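Two days at the Prastero fabric and trim fair

Prastero takes place twice a year, once in October and once at the end of winter, and I had only ever been to the October one. That one is larger and mostly about finished collections. The winter edition is for the people who supply them: weavers, dyers, button makers, pattern services and small sewing workshops looking for work. I went for two days, and on the second afternoon I joined a visit to a workshop outside the city.

The hall is easy to reach by tram and the entrance is well marked. I had registered online, so picking up my badge took a couple of minutes. Visitors without a badge were in a separate line that went out the door and along the side of the building. There were 80 exhibitors this time, set out in long rows with the woven fabrics nearest the entrance and the machinery at the back. The floor plan was printed on the back of the badge in type too small to read, and I ended up using the large one on the wall next to the coat check.

I started with wool. Coat weights were heavier than at the October fair, and there was a lot of double-faced cloth, which can be sewn without a lining if the seams are split and closed by hand. Several sellers had sample coats made up that way. The colors were mostly brown, dark green and a gray that leaned toward purple. Bright shades were kept in the folders under the counter, and I had to ask for them.

Katemura had one of the busier stands. The company weaves in small lots and will sell as little as 5 meters of a cloth from stock, which matters a great deal if you make one dress at a time. I looked at a silk and wool blend with a dry, slightly grainy hand. It held a pleat well when I folded it and pressed it with my thumb, and it came back without a mark when I crumpled it. The price was high. I ordered a sample length in ivory and another in a dull blue, to be sent by mail. Delivery outside the region takes longer, and the stand had no clear answer about customs charges.
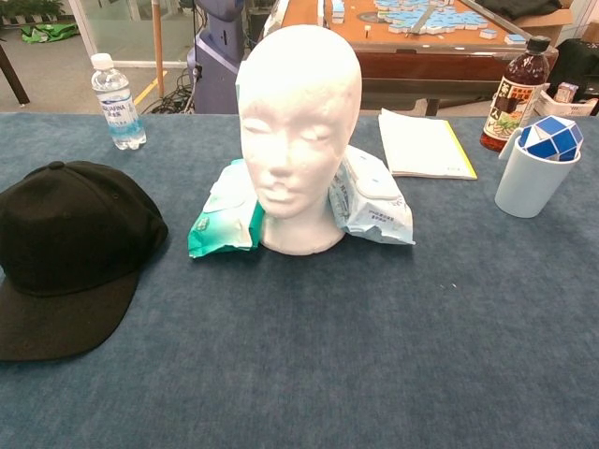

Words and photo by the editor, Fitting Room Notes
February 2024

Trims were on the other side of the main aisle. I had come partly to find covered buttons for a bridal order, and this was the most useful hour of the first day. Most of the button sellers will cover a button in the customer's own fabric, but minimum orders differ widely. One asked for more than I use in a year. Another would do 55, with loops to match, and quoted me a price on the spot. I left a scrap of satin with them and got a numbered ticket in return.

Zippers, on the other hand, were a disappointment. Nearly everything on show was meant for sportswear, with wide tape and heavy teeth. The invisible zippers I did find came in black, white and one beige.

There was a talks area next to the cafe, and the sound from one carried into the other. I sat through a session on pattern grading for small workshops. The speaker's main point was that many shops still scale every size from one block, which pushes the shoulder too wide at the larger end of the range. The suggestion was to draft a second base size and grade from both. It would mean extra work at the beginning, but the slides showed several jackets made each way, and the difference at the armhole was easy to see from my seat. The handout ran out before it reached my row.

Food was the usual fair food. Soup and bread were fine, coffee was weak, and seats were hard to find between noon and two. On the second day I ate before the rush and had a table to myself.

The workshop visit had to be booked in advance. A bus left from the side gate after lunch and the ride took us through the old mill district, where most of the mills are now apartments. Rautiainen is on the upper two floors of one that still has its loading dock. The company sews for other labels, mainly tailored jackets and evening wear, and has 41 people on the payroll, counting the office.

We went in through cutting. Single layers are still cut by hand for checks and lace, and everything else goes through a machine with a vacuum bed. The cutters keep the paper patterns on hooks along the wall, punched and tied by style. Next came fusing and then the sewing floor, which was quieter than I expected. Each team works on a jacket from start to finish, so the machines are grouped by team – a plain lockstitch, a blind hemmer and a pressing station close together.

I spent most of my time at the sleeve setting. The ease was being put in by hand with a running stitch before it went to the machine, the way I was taught to do it. I asked whether that was normal for a whole order or only for samples, and was told it depends on the cloth. For firm wools they do it on every piece.

Pressing was upstairs, in a long room with tall windows. A jacket there is pressed several times on its way through and once more at the end, and the final press takes longer than I usually allow myself at home. The collar is shaped over a padded block and left to rest before it is moved. I wrote down the order of the steps and mean to try it on the next coat.

The bus back was late, and by the time we reached the hall some stands were already packing up. I had wanted to go back to Custateo, a lining supplier I had passed on the first morning. They were still open, with half of their folders already in boxes. Their cupro lining comes in a good range of skin tones, and they also had a printed one with a small leaf pattern that I liked for the inside of a vest. They sell by the roll or by the half roll – no cut lengths, but I know two other dressmakers who may want to share.

A few practical notes for anyone planning to go to the next one. Bring your own swatches, as the light in the hall is yellow and colors are hard to judge from memory. Take a business card even if you work alone. Some of the larger mills will not open a sample folder without one. Wear flat shoes. The coat check takes cash only and closes half an hour before the hall does, and I saw several people waiting for someone to come back with the key.

Registration for the October fair opens in early summer, and the workshop visits are listed on the same page.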